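Teaching a simulated two-armed robot by remote control: what our demonstrations did and did not teach

Halyna Pasichnyk
Final project report, Cheetham workshop module
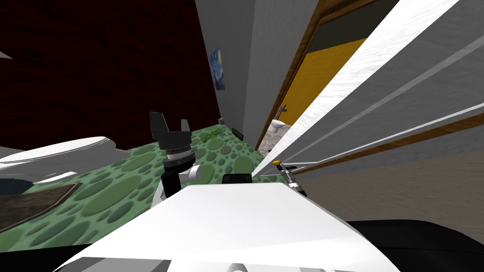

The claim I set out to test is one that gets repeated in most of the reading for this module: if a person can drive a robot through a household task by remote control, the robot can learn the task from the recordings. I picked door work in a simulated house because it sounds simple. You go up to a door, open it, go through, and do something in the next room. The simulator we were given, Brosonar, makes this look tidier than it is. Its rooms are full of things that have little to do with the job, such as a spotted green carpet or a small print of The Starry Night on a grey wall, and the operator has to work out which of them matter. With the bathroom door standing open and the toilet already in sight beyond it, most people driving for the first time head straight for the gap and forget how wide the white body is.

Set-up

The operator holds one hand controller for each arm and moves the base with the thumbsticks. Squeezing the trigger closes the gripper on that side. The simulator saves the arm positions, the gripper openings and the pictures from the robot's view, and a replay tool called Kenmont plays the whole thing back.

I recorded 100 demonstrations in October and the weeks after it, all of them in the same Rerndale house file. Each one began in the bedroom or the room next to the bathroom and ended when the base had crossed the threshold. I drove most of them myself. The rest were driven by two people from my course who had not used the controllers before, and I gave them one practice go each, which in hindsight was mean.

I should say what I mean by a good demonstration, as the handbook is vague on this. I kept a run if the robot got through without the body or either arm touching the door or its frame. I did not judge whether the driving was smooth. By that rule 56 runs were kept. My supervisor thought the rule was too strict. I still think it was too soft, for reasons given below.

Problems while recording

The main trouble was not being able to see enough. The robot's own body takes up a good deal of the bottom of its view, so the operator is guessing where the base is against the door. I tried to deal with this by adding a second view from above. It made the driving much easier, and I then threw those runs away. The trained policy would never have that second view, so the operator was making choices from information the robot could not learn from. I have read several reports where this is done and not mentioned.

The second trouble was the idle arm. Crossing a threshold needs no arms at all if the door is open, yet something has to be done with them. I parked mine with the grippers pointing up. One of the other drivers let hers drift wherever her hands were resting. In the replays you can see the arm wander out towards the door edge and back again for no purpose. A learner copying this has no way of telling that the wandering was a tired wrist.

The third was pausing. New drivers stop in front of the doorway to think. The recordings are then full of the robot standing still at the very point where it most needs to move. I cut long pauses out by hand, and I am not comfortable with that either. Once the pauses are cut, the recording shows a more confident driver than the one who sat in the chair.

Training

I trained one policy on all the kept runs and a second on only the 39 that I had driven myself. Everything else was left the same. Training took around 3,000 steps before the error on the held-back runs stopped falling. That error turned out to be a poor guide to anything. The first policy had the lower figure and the worse driving.

What the policies did

The policy trained on all drivers copied the hesitation. It would come up to the doorway, stop, and in some trials stay there until the time ran out. It also moved one arm about in a way I recognised at once. The policy trained on my own runs went through more often and more neatly, but it had picked up my habit of hugging the hinge side. When I started it a little further to the left than I had ever started myself, it drove at the door panel and kept pushing.

I then moved some loose objects on the carpet. I had expected no change. The second policy got worse, and I do not have a proper explanation. My guess is that it had been using the clutter to judge its position, because the clutter was in the same place in every recording. I have not tested the guess, so it should be read as one.

How far I trust this

Not very far. I used one house file, three drivers, and a rule for good runs that I made up before I understood the task. I ran too few trials to put a firm success rate on either policy, so I have left one out, although the report template asks for it. A percentage from that number of trials would look more solid than it is.

I would also question the word "teaching". When I drove the robot I was making decisions about clearance, about which arm was in the way, about whether to back up and try again. The recording holds the movements that came out of those decisions. Whether the reasons can be recovered from the movements is the real question, and adding more runs from the same doorway would not have answered it.

If the project is set again next year

Record the starting position properly and vary it on purpose. Move the furniture and the clutter between runs. Write down who drove each run, as I only started doing this part-way through and had to work out the early ones from the replays. Include recoveries: some runs should begin with the robot badly placed, up against the door, so that there is something in the data about getting out of it. And leave the pauses in for at least one training run, to see what cutting them really does.

The replays and both sets of training files are on the module drive, in the folder marked Kenmont. The discarded runs with the overhead view are there too, kept separate.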